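Handout 4: Looking after the hand (Yolanda Muñoz, rev. 4/17/24)

Okay, before you run anything on the Rustier cell, we look after the fingers. I do this with every group – yes, even the ones who had me in November – and it takes 36 minutes if you don't stop to chat!

Start with the grip check. Someone sits at the desk and offers a card, the hand closes on the lower part, and you hold on up top until I say let go. Keep your sleeves short or rolled up, please.

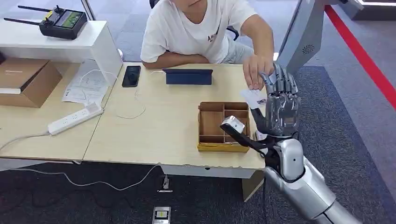
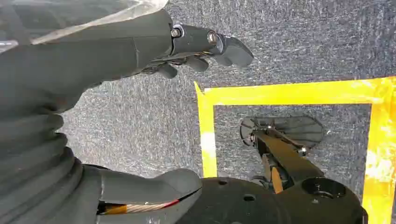

Fig. 1 and 2. Card in the grip check; finger bolts and the taped square from the wrist camera.

Next come the bolts on the finger joints. Snug, no more (I've stripped one, and the spare from Mellix took forever). Look over any wires you can see and write down anything chafed. Bellows get a wipe with a dry cloth.

We do the full service every 900 grips, and the log sheet is at 149 right now, so you've got room. Write your count in pen.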